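Wednesday, late evening

The server came back at 4 in the afternoon, and I could play again after my work.

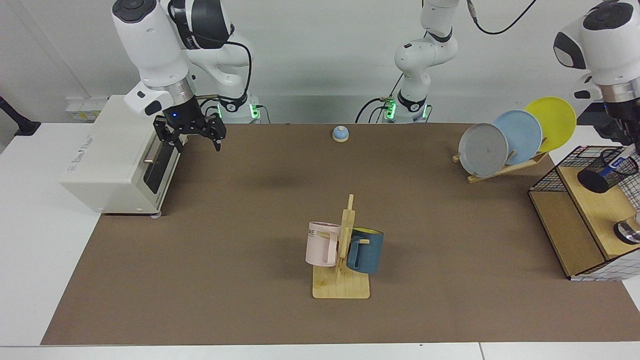

I went first to Mendholm, to look at the market. Before the patch, one bar of iron was selling for 569 coins, and I had 114 bars in my bank, so I was feeling quite rich. Now the price is much lower and there are many sellers standing by the gate. I did not sell. Maybe this is a mistake, but I want to wait for the weekend, when the big guilds need iron for the siege.

Then I walked to Strickland, because the new quest starts there. The text of the quest is long and I read all of it, with the dictionary open beside me. I learned the word "ferryman." Other players in my group wanted to go faster, and one of them wrote "skip pls" two times. I apologized and continued reading. For me the stories are half of the game.

The fight at Coston bridge was difficult. We died three times. On the fourth try our healer stayed behind the wall and it went better, although I forgot to use my shield again. The reward was 700 coins for each person and a gray hat which I do not like.

I wrote a message on the forum about the login queue. I tried to be polite. It is not pleasant to wait so long and then be sent to the end of the line, but I know that the people who repair it are tired too.

Tomorrow I would like to see Melulgate, if the boat is running. I must also remember to empty my mailbox, it is full since July.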